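**Sujet : Panneau érable lamellé-collé, huile ou vernis à l'eau ?**

### grenska_26

Plateau en érable, lames collées chant sur chant, destiné à une table d'activités pour enfants. Usage quotidien, nettoyage à l'éponge. Ponçage arrêté au grain 100 pour l'instant. J'hésite entre une huile-cire et un vernis polyuréthane en phase aqueuse. Contrainte principale : garder la teinte claire.

### Tretley

Vernis à l'eau, mat, trois couches. L'huile jaunit l'érable, même les versions dites incolores. Égrenage entre chaque couche, dépoussiérage au chiffon microfibre, pas de laine d'acier (les résidus rouillent sous un produit aqueux).

### Gilles Delorme

Pas d'accord sur l'huile. Une huile dure légèrement pigmentée en blanc compense le jaunissement et se répare localement. Un vernis rayé, il faut reprendre toute la surface.

Le point à surveiller, c'est le joint entre les lames. Si la colle a débordé et n'a pas été raclée, elle bouche le pore et la finition marque une ligne à cet endroit, quel que soit le produit.

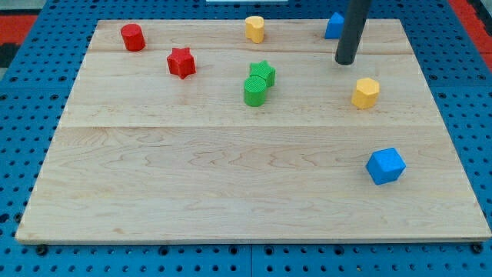 ### grenska_26

Merci. Pour les joints, j'ai passé le racloir, je ne sens plus rien au doigt. Faut-il monter plus haut que 100 avant la première couche ?

### Tretley

Oui. 120, 150, puis 180. Ensuite, humidifier à l'éponge, laisser sécher, repasser le 180 à la main dans le fil. Au-delà, l'érable devient trop fermé et l'accroche baisse.

@Gilles : la réparation locale, d'accord sur du chêne. Sur érable, la retouche se voit en lumière rasante.

### Gilles Delorme

Elle se voit si on retouche au chiffon sec. Au pad blanc, en débordant de 5 cm autour du défaut, non. J'ai un plan de travail fait comme ça depuis des années.

### leblanc80

Un oubli dans la discussion : traiter les deux faces et le chant. Une seule face vernie sur un panneau collé, et il tuile au premier hiver chauffé. Même nombre de couches dessous que dessus.

### Tretley

Exact. Et le bois de bout en premier, dilué à l'eau pour la première passe, sinon il fonce plus que le reste.

### grenska_26

Noté. Je fais deux chutes, une par produit, et je les laisse derrière une vitre jusqu'en octobre avant de décider.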